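Pink wooden makeup organizer: what goes in which part, and how do I stop it looking messy?

posted by flunley_attic
3 replies · 251 views · Share

I finally bought a desk organizer for my makeup and skincare, after years of keeping everything in a zippered bag and digging around in it every single morning. It's a pinkish wooden one with a couple of small knobbed drawers on one side, wide drawers on the other, and an open compartment up top with a divider. I've stuck little yellow labels on it because otherwise I will put things back wherever my hand happens to land (I know myself!). The one on the front of the open part says 口红, so that's meant to be the lipstick spot.

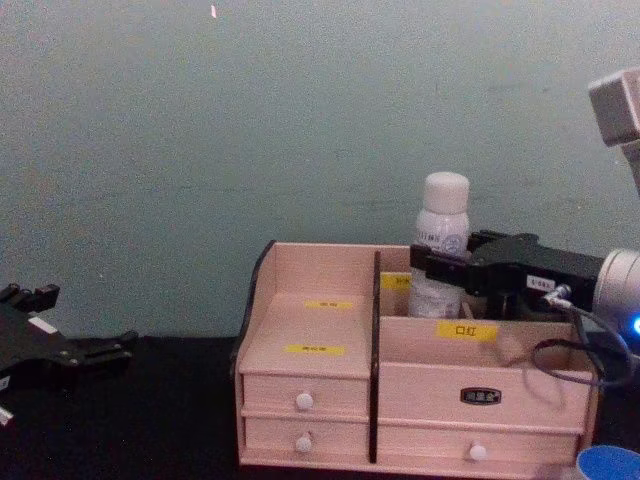
Should tall bottles go in the open compartment or stay out on the desk?

Put them in the open compartment, toward the back, as long as the bottle stands up straight and you can lift it out without knocking anything over. Anything taller than that can live on a shelf.

That's what my sister told me when I called her, anyway, and it sounds sensible enough. My trouble is that the lipsticks are supposed to go there too. I have a lot of them, most of them skinny, and when I tried it they all slid down and lay on their sides like pencils in a bucket. I can't read a single shade name without fishing them all out.

So my questions are: do I give up and move the lipsticks to a drawer, and what do the rest of you keep in the two tiny drawers? They seem too small for anything except hair ties. Also, how often do I need to clean the thing? Powder gets everywhere in my house, and I'm a little scared of wrecking the finish.

12 likes · Share

Bhuiyan
I've had something close to this on my dresser since last September, and I went through the exact same lipstick problem. What fixed it for me was a cheap plastic insert with square slots. Womia sells one that I cut down with scissors, but a piece of folded cardboard will do the job while you figure out what size you want. Stand the lipsticks up in the slots with the bottoms facing you, if yours have the shade sticker on the bottom you'll need to tip them, sorry, there's no way around that one. I gave up and wrote the names on dots of masking tape on the caps.

For the small drawers: I keep tweezers, nail clippers and a sharpener in the top one, then bobby pins in the bottom one. They're great for anything you'd otherwise lose. Don't put loose earrings in there unless you line it first. A scrap of felt is fine. Mine rattled like crazy every time I pulled the knob and I scratched a pair I really liked.

Before you sort anything, dump it all out on a towel and throw away what's dried up or smells weird. I did this and got rid of 40 things. Forty! I had a mascara in there from two apartments ago. After that the organizer suddenly looked big enough, and I'd been about to go buy a second one.
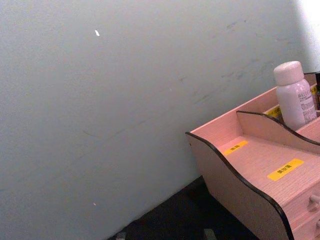
Then put things back in the order you use them in the morning, with the stuff you reach for daily in the open part and the once-a-month stuff in the wide drawers down low. I keep palettes flat in the lowest drawer with the mirror side up. It took me a couple of weeks to get used to it, and I moved the brushes three times before I was happy. They ended up in a mug next to the organizer, because bristles and powder in the same compartment is how you get gray brushes.

31 likes · 2 comments · Share

vandora_dresser
Agree with the person above about the towel. For cleaning, use a slightly damp cloth and then a dry one right after. Don't spray cleaner straight onto the wood, spray the cloth. I wipe the top every week or so and do the drawers whenever I notice powder in the corners. An old soft toothbrush gets into the corners pretty well.

If a drawer sticks, rub a plain white candle along the runners. I learned that from my grandmother's sewing cabinet and it works on small drawers too.

9 likes · Share

mel_k
i just throw everything in the big drawer and close it lol. labels are cute tho

4 likes · Share

flunley_attic
Thank you all! Masking tape dots are happening tonight. I'm going to try the cardboard slots first and if they hold up I'll look at the plastic kind. The brushes are already in a mug.

2 likes · 267 views · Share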